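Section 4: Filling and Warming Your Bath

Welcome to your lodge at Praninside! The big tub on the deck is the thing most guests ask us about, so please take a minute with these pages before you run any water (we know it's tempting after a long drive).

1. Check that the drain plug is pushed all the way down. It takes a firm press, so don't be shy.

2. Turn the left-hand tap until it stops. A full tub takes about 20 minutes, which is just long enough to unpack and put the kettle on.

3. When the water reaches the line inside the rim, close the tap and press the green button on the Dhillon heater, next to the towel hooks.

Note: The heater won't start below the fill line. If the light blinks, add a little more water and press the button again. 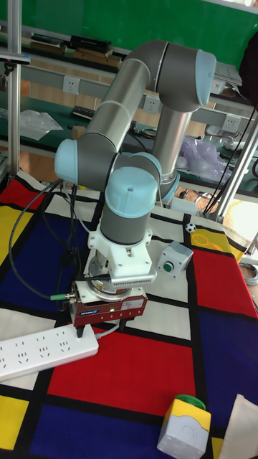
Robot arm on a table with a patterned cloth.

4. Wait for the light to turn steady, then slide the cover back toward the Grumwood side of the deck, where it folds up nicely against the railing.

5. Once you've finished your soak, switch the heater off, lift the plug and leave the cover open so that everything can air out.

Caution: Never pull the cover over an empty tub while the heater is on. Children need a grown-up beside them at all times, and we ask for no more than 2 bathers at once.

Bath oils are lovely indoors, but please keep them out of this tub, as they clog the filter. If you'd like fresh towels, dial 56 from the bedroom phone and the Clastodetti front desk will happily send some over.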